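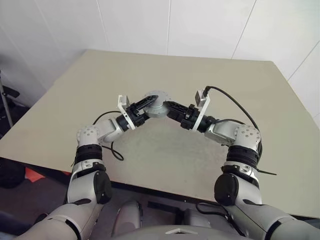 **Siham Hegazy**

16/12/2022

I work on a bench line at Tukari where we check and pass on round metal housings before they go for final assembly. Until this month it was all done by hand. Now there is a two-armed robot at one of the tables and we have been told it will take over part of the handling. The firm says no jobs will go, but my role is changing to "cell attendant" and I have been given a sheet with a new list of duties and no change to my pay.

The list says I set parts out, clear faults, keep a log of stops and still do my own bench work in between. My target is the same as before. I've asked my line lead how I can hit the same figure while walking over to the robot every time it stops, and he said it would settle down.

Has anyone been through this? I'd like to know what is normal to ask for, and whether I should sign the sheet.

**Cor Jacobs**

We had this at Timmermans two years ago, so I can tell you how it went for us.

Don't sign as agreed yet. Ask if you can sign as "received" and put the date on it, and keep a copy. Then write down what you do over a couple of weeks. I kept a notebook with the time of each stop, what was wrong and how long I was away from my bench. Most were small things. The part was sitting a bit off, or a grip had not closed where it should.

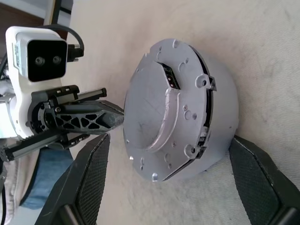 Once you have that on paper you can ask for the target to be looked at. In the month before the change I did 2,218 parts by hand. The first full month with the machine I did 1,388 at my own bench, and on the chart it looked as if I had slowed down. My log showed where the hours had gone. They moved the stops to a separate line on the report and cut the bench target by 20 per cent. It was less than I wanted, but it was fair enough.

Other things worth asking about:

- who covers the robot when you are on your break
- who trains you, and whether the training counts as paid time
- what you may clear yourself and what has to wait for a technician
- when the new duties will be reviewed

Get the third one in writing. We had a lad reaching in to straighten a part because he thought it was his job, and there was a row about it afterwards — he had never been told either way.

As for the work itself, my wrists are better for it. I do miss having someone at the next bench to talk to. The day goes slower when you are mostly waiting for a light to change.

**Prosgate_nights**

Same at ours. They said it would settle down and it did, after almost a year. Join the union if you haven't, and ask for the higher grade now while they still need you to get it running. Don't know about the signing part.

**korik_bench4**

If the sheet changes your contract they should talk to you before it starts. Ask HR if it is a contract change or just a work instruction, and get the answer by email. At Korik it was only an instruction and we couldn't do much about it, but we did get the training hours paid.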